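Jendport 债权人点头，三方债务重组提前过关

Jendport 的债务重组方案终于通过了！周一上午的债权人会议开得出奇地快，有担保和无担保两组先后表决，都越过了法定门槛。拖了整个春天的僵局，就这么解开了。
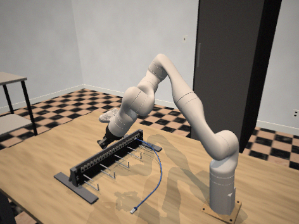

本刊记者 信贷与重组组

2020年6月22日

先说方案本身，写得真是漂亮。原有的4亿美元优先债不打折，到期日往后推3年，票息上调，公司则拿出一部分仓储物业补作抵押。最受关注的是新钱：Vernari 牵头提供一笔过桥贷款，清偿顺位排在老债之后、无担保债之前。这几个月市场上看惯了新债插队到老债前面的做法，这一回老债权人的位置原封不动，读条款的时候忍不住多看了两遍。

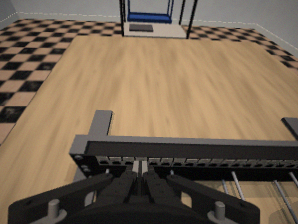

桌面上的配线面板与夹爪

无担保债权人这边也有收获。登记在册的2417户小额持有人可以二选一，要么按面值折价领现金，要么换成带认股权的新票据。选择期到9月截止，逾期未选的一律按现金处理。对手里只有零星几张债券的人来说，能有现金这条路，比年初那版“全部转股”的草案强太多了。

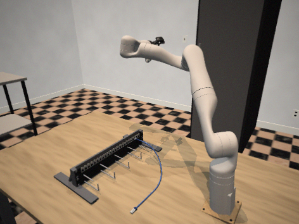 而且契约条款收得很紧。公司每季度要披露流动性，杠杆超标时不得分红，出售资产所得须先还过桥贷款。子公司 Grilex 被明确划入担保范围，当初债权人最担心的就是它会被悄悄挪出去，现在白纸黑字写死了，在近来的重组文件里相当少见。二级市场反应也快，消息公布后，优先债报价当天上涨9个点。
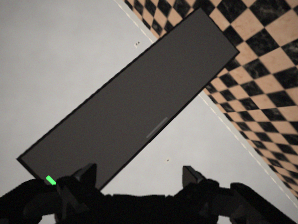 Chacko 则没有这么乐观，认为延期只是把压力往后挪，货运量若到明年仍不恢复，过桥贷款本身就会成为新的再融资难题，不过也承认担保范围这一条谈得扎实，值得其他发行人参考。

方案还需法院确认，各方均未提出异议。过桥贷款的首笔款项将在确认之后拨付，余下部分按公司的流动性状况分期提取。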